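Azadeh Soltani
10. Feb. 2026

Ich bringe seit fünf Tagen einem Roboter bei, eine Rolle Klebeband aus Pappe in Plastik zu legen. Meine Eltern fragen, was ich mit dem Studium mache. Ein Thread.

Azadeh Soltani
Arbeitsplatz bei Skeltari, Halle Wosness, hinten links, wo die Heizung eine eigene Meinung hat:
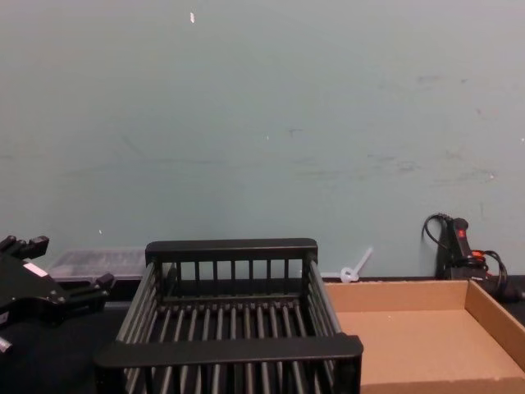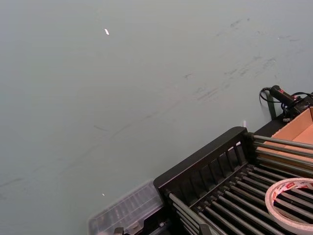
Greifer nur im ersten Bild, Klebeband nur im zweiten. Pappe, Kabel und schwarze Lamellen in beiden.

Azadeh Soltani
Die Aufgabe heißt im Protokoll »Rolle umlegen, einfach«. Das »einfach« hat jemand eingetragen, der an dem Tag im Homeoffice war.

Azadeh Soltani
So läuft das ab: Ich sitze daneben, habe die Fernsteuerung in der Hand, und der Arm macht, was meine Hand macht, nur etwas später und mit weniger Würde. Alles wird aufgezeichnet. Das nennt sich Demonstration. 200 davon will das Modell haben, bevor es überhaupt mit uns redet.

Azadeh Soltani
Man merkt sehr schnell, was die eigene Hand alles kann, ohne zu fragen. Klebeband hochheben: nie drüber nachgedacht. Jetzt weiß ich, dass ich immer zuerst mit dem Daumen die Kante suche. Der Greifer hat keinen Daumen. Ich habe ihm das mehrfach vorgeworfen.

Azadeh Soltani
Zwei Möglichkeiten beim Greifen: außen am Rand oder mit einem Finger durchs Loch. Durchs Loch sieht eleganter aus. Dafür baumelt die Rolle dann wie ein Ohrring und will am Ziel nicht mehr runter.

Azadeh Soltani
Also außen. Festgelegt am Donnerstag, mit Handschlag. Am Freitag habe ich beim Durchsehen entdeckt, dass Kollege Bakhtiari die ganze Vormittagsschicht durchs Loch gegriffen hat. »Ich wollte Varianz reinbringen.« Er hat Varianz reingebracht.

Azadeh Soltani
Falls ihr so was selbst mal macht: Einigt euch vorher schriftlich auf

– wo gegriffen wird
– aus welcher Richtung der Arm kommt
– wann eine Demo zu Ende ist (bei uns: Greifer offen, Arm weg von der Rolle, dann erst Stopp)
– wer die Heizung anfassen darf

Azadeh Soltani
Punkt drei haben wir auf die harte Tour gelernt. In der ersten Charge haben wir gestoppt, sobald die Rolle lag. Gelernt hat das Modell daraus: hinlegen und dann für immer festhalten. Es stand da wie ein Kind mit dem letzten Keks.

Azadeh Soltani
Überhaupt lernt so ein Ding alles mit. Wenn ich vor dem Absenken zögere, zögert es auch. Wenn ich kurz zu Bakhtiari rübergucke, hält der Arm an derselben Stelle inne und schaut, so kommt es mir vor, ebenfalls nach Bakhtiari.

Azadeh Soltani
17 Demos habe ich deswegen rausgeworfen. Eine, weil ich niesen musste. Der Arm hat mitgeniest. Die Aufnahme liegt noch auf meinem Rechner und wird auf der Weihnachtsfeier gezeigt.

Azadeh Soltani
Zwischenfrage aus den Antworten: Warum nicht den Arm selbst anfassen und führen? Machen wir auch, bei anderen Aufgaben. Fühlt sich an, als würde man mit einem Betrunkenen Walzer tanzen, der sehr stark ist und jeden Schritt speichert. Nachteil: Dann ist meine Hand auf den Kamerabildern, und das Modell wundert sich später, wo sie hin ist.

Azadeh Soltani
Deshalb Fernsteuerung. Nachteil dort: Man spürt nichts. Ob die Rolle fest sitzt oder gleich wegflutscht, muss ich sehen. Die Kamera am Handgelenk hilft, ich gucke inzwischen fast nur noch durch die. Abends beim Kochen vermisse ich sie ein bisschen.

Azadeh Soltani
Noch eine Frage: Warum Klebeband? Weil es rund ist, ein Loch hat und auf jedem schmalen Steg anders kippt. Und weil es da war. Wissenschaft.

Azadeh Soltani
Mein Favorit unter den Fehlern ist trotzdem der Höhenfehler. Man kommt mit der Rolle an, denkt, man ist drüber, und bleibt an der Oberkante hängen. Von schräg oben sieht »drüber« und »davor« exakt gleich aus. Ich habe angefangen, den Kopf schief zu legen. Bringt bei einer Kamera, die am Arm hängt, erwartbar wenig.

Azadeh Soltani
Lösung von den Leuten aus Skarkum, die das länger machen: erst senkrecht hoch, dann rüber, dann senkrecht runter. Drei langweilige Bewegungen hintereinander. Ich fahre seitdem wie eine Fahrschülerin auf dem Verkehrsübungsplatz, und die Daten sind plötzlich brauchbar.

Azadeh Soltani
Die Startposition müssen wir natürlich jedes Mal ändern, sonst lernt das Modell eine Stelle auswendig und greift dort auch dann hin, wenn gar nichts liegt. Also Rolle nehmen, woanders hinlegen, drehen, zurück auf den Stuhl. Das ist der sportliche Teil meiner Arbeit.

Azadeh Soltani
Mensch, der eine Rolle von rechts nach links legt, damit er einem Arm zeigen kann, wie man eine Rolle von links nach rechts legt. Ich habe einmal laut gelacht. Bakhtiari hat gefragt, ob ich eine Pause brauche.

Azadeh Soltani
Gestern Nachmittag dann der erste Lauf ohne mich an der Steuerung. Hände im Schoß, Daumen am Not-Aus. Hoch, rüber, runter, auf. Arm weg. Rolle liegt.

Azadeh Soltani
Zweiter Lauf: daneben.
Dritter Lauf: hat die Pappe mitgenommen.
Vierter Lauf: lange nachgedacht, dann nichts.
Fünfter Lauf: perfekt, aber mit meinem Zögern vor dem Absenken. Sehr unangenehm, sich selbst so von außen zu sehen.

Azadeh Soltani
Zu »Wann nimmt mir das den Job weg«: Falls dein Job darin besteht, in sehr gutem Licht eine einzige Rolle Klebeband umzulegen, und zwar bei jedem zweiten Versuch nicht, dann bitte melden. Wir suchen noch jemanden für die Frühschicht.

Azadeh Soltani
Bis Juni soll das Gleiche mit zwei Armen gehen. Einer hält, einer legt. Dafür braucht es zwei Steuerungen, also beide Hände, also kann ich dabei keinen Kaffee mehr trinken. Darüber wird intern noch verhandelt.

Azadeh Soltani
Nachtrag, weil gefragt wurde: Nein, die Nies-Aufnahme stelle ich hier nicht rein. Bakhtiari hat allerdings Zugriff auf den Ordner.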